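Notes from the bench

By Elis Rowlands, kitting and assembly, Sundora

Jaqueline asked me to write the floor column this time, and she asked on a day when I had already complained to three people about the new cell, so I think it was a little bit of revenge. Fine by me! I've been putting parts in bins for a living a long time and I have opinions.

For anyone in the front office who hasn't walked back lately: we now have an arm doing the small-parts picks on the Valdovinos order. The program that runs it is called Nidia (Everaldo picked the name, and he won't say who Nidia is). It picks a part, sets it down where the next person needs it, and goes back for another. That's the whole job, and until this year that was my whole job too, at least on the mornings when kits were due.

I was not thrilled. I'll say that plainly, seeing as most of you heard me say it in the break room. When Ximena Ochoa got up at the April meeting and told us no hours were going away, I wrote it down with the date, April 10, 2020, on the back of my timecard envelope, and I still have the envelope. So far she's been good for it.

What has changed is what I do with those hours. I used to stand and reach. A full kit is 215 pieces, and by the end of a run my right shoulder let me know about every one of them. Now I do the checking, I do the odd shapes the arm can't get hold of, and I teach it new parts with Everaldo. Teaching is slower than you'd think. You run the same pick over and over, someone stands by and watches where the fingers come down, then you go back and shift the approach a hair and run it again. The first part we taught it took us 20 tries before I'd sign off on it, and it was a plain little part a kid could pick up.

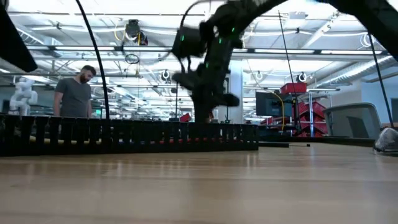 Does a person still have to stand there while it's working? While we're teaching it a new part, somebody stays with it the whole time, and once a part is signed off we go down to a walk-by check at the start and end of each run.

I get asked that one at lunch a lot, so I thought I'd put it in print and save my sandwich.

The watching is harder than it sounds, by the way. Iraís Orozco and I trade off because after a while your eyes just slide right past it. You're used to your hands keeping you awake, and all of a sudden your hands have nothing to do. We tried the radio, but then neither of us could hear the little change in sound when it grabs something badly, and I've come to depend on that sound. So, no radio on teaching days. Sorry, Iraís, I know it was your station.

Things I like: my shoulder, for one. Also the counts at the end of a run come out right, and I get to go home without recounting. And I've learned how to set up a new part from the Skulero menus myself, which I would have bet money against. It's a clunky set of menus, I'll warn you, and the back button takes you all the way to the beginning.

Things I don't like so much: it's quieter back there between people. We used to have 4 of us in a row on kitting days and we talked the whole shift. Now we're spread out and doing different things, and I hear everybody's news late (congratulations, Jaqueline, a week after everyone else said it). I brought this up with Ximena and we've moved the afternoon break so all of kitting takes it together again. That has helped more than I figured it would.

I also don't love that the newer folks may never do a full kit by hand. You learn the parts with your fingers. I can tell two of those brackets apart with my eyes shut, and that's how I caught the mixed bag last month. Everaldo agrees with me on this, so every new hire is going to build 100 kits the old way before they're allowed near the teaching screen. Grumble at him if you don't like it.

If you want to try teaching a part yourself, there's a sign-up sheet taped by the time clock. You'll need closed shoes, hair tied back, and some patience. Come see me or Iraís first and we'll show you where the stop button is, and you'll press it a few times before we start so your hand knows the way.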